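3.2 Mise en place et entretien de la cellule bimanuelle

La cellule comprend deux bras suspendus au-dessus d'un plan de travail à surface claire, chacun terminé par une pince. Les bases sont fixées à un portique rigide, ce qui libère la table pour les bacs et les objets. L'étalonnage relatif des deux bras est repris chaque jeudi selon la procédure de Camenzind et Prins : un gabarit est saisi simultanément par les deux pinces, puis déplacé le long de 22 poses de référence. Lorsque l'écart résiduel entre les deux repères dépasse 3 mm, le zéro des articulations du poignet est refait avant toute nouvelle série.

Les sachets souples constituent le cas le plus exigeant pour le réglage des pinces. Le film plastique brillant glisse sous un serrage faible et se froisse sous un serrage fort, tandis que les extrémités serties offrent une prise mince dont la position varie d'un sachet à l'autre (fig. 4).
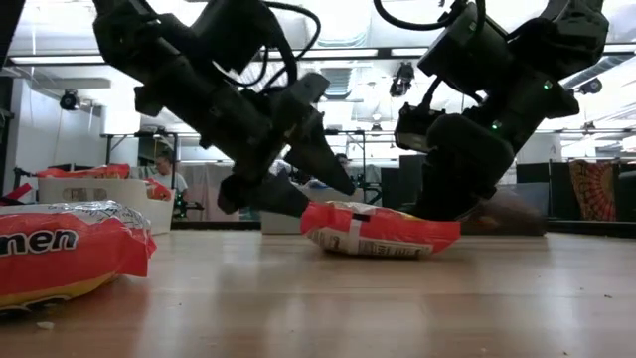

Figure 4. Cellule en configuration « sachets » : les deux pinces de part et d'autre d'un paquet de nouilles posé à plat, bac blanc en arrière-plan.

Le couple de fermeture a été ajusté séparément pour chaque pince, le jeu mécanique des deux transmissions n'étant pas le même. La consigne retenue est celle pour laquelle aucun glissement n'a été relevé sur 10 levées consécutives. Les doigts sont nettoyés à l'alcool isopropylique entre deux séries ; leur remplacement intervient toutes les 112 heures de fonctionnement, ou plus tôt en cas d'arête émoussée.

Le cheminement des câbles a fait l'objet d'une modification en février. Dans le montage initial, la boucle d'alimentation limitait la rotation du poignet et provoquait des arrêts sur surintensité. Une boucle plus longue, bridée en amont du coude, a supprimé ces arrêts. Les brides sont contrôlées lors de l'étalonnage et resserrées si nécessaire.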